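Robot teaching from hand data – week 6 handout
Wednesday, September 23, 2026

Topic today: the Trollis drift fault. Read before the lab, not during.

What went wrong. 81 episodes logged on the scooping task, all looked fine on the day. On replay the arm went 14 mm low and pushed the spoon into the table. Emergency stop hit, no one hurt, wrist joint bent.

Cause – left tracker had slipped on its strap part way through. Software still showed it as "good". Good only means signal, not position!! Learn the diffrence.

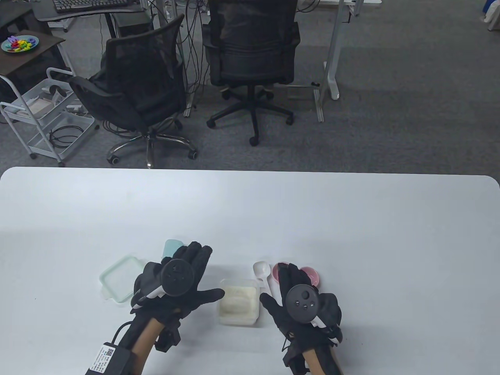
Fig. 1. Gloves and wrist units over the table items.

Checks, in this order:
– zero pose, palms down, hold still
– compare both wrists with the saved offset
– tug every strap and cable
– repeat after each break, and after anyone else has worn the kit

Limit is now 4 mm. Over that, bin the episode. Do not "fix it later" in Dudel, the smoothing hides the jump and you train on rubbish.

First replay always at slow speed, 100 mm clear above the table, one hand on the stop. 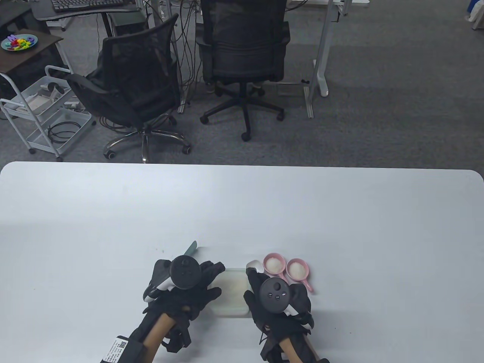
Sjögren asked why not just let the arm stop on force. It does, but the limit was set at 400 N for a different gripper and never put back. So two faults, seperate, same afternoon. Write up both for Wodotgate, one page each.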